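Section 4: Setting up the toothbrush station

Now for the fun part! Your Pirihi table is standing, the top is level, and it is time to give the everyday bits a home. A toothbrush, a cup and a tube of toothpaste are all you need to get going, and the whole job is a pleasure once you have done it a couple of times.

Before you start

Wipe the tabletop with a damp cloth and dry it well. If you used Stillier oil on the wood, leave it overnight first.

4.1 Placing the cup

1. Stand the cup on the table with its base flat, well in from the rounded corners.
2. Keep it clear of the round cable hole. A base that sits half over the hole will rock.
3. Press lightly on the rim. No wobble? Lovely, carry on.

Note: a clear cup is a great choice, as you can spot water collecting in the bottom straight away. The Gastach cup holds 251 ml, but any cup with a fairly wide base will do.

4.2 Adding the brush

4. Put the brush in handle first, head up.
5. Let it lean on the rim. The head should hang over the side and touch nothing else, so the bristles can air.

CAUTION: Tall brushes can tip a light cup. If yours tips, pop a few clean pebbles in the bottom (they look rather smart, too!).

4.3 Adding the toothpaste

6. Screw the cap down firmly.
7. Lay the tube flat on the wood beside the cup.
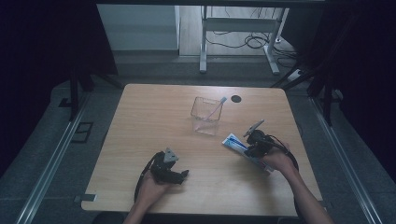

8. Nudge the tube round until you like the angle. Slanting is fine, and it is often easier to pick up that way than when it lies square to the edge.
9. Check that the cap end is not hanging over the cable hole.

Note: families with more than one brush can add a second cup on the other side of the hole. Leave a gap of 104 mm between cups.

CAUTION: Do not stand a full tube on its cap in the cup with the brush. Paste soon finds its way onto the bristles.

For the matching Stunitz shelf, go to Section 5.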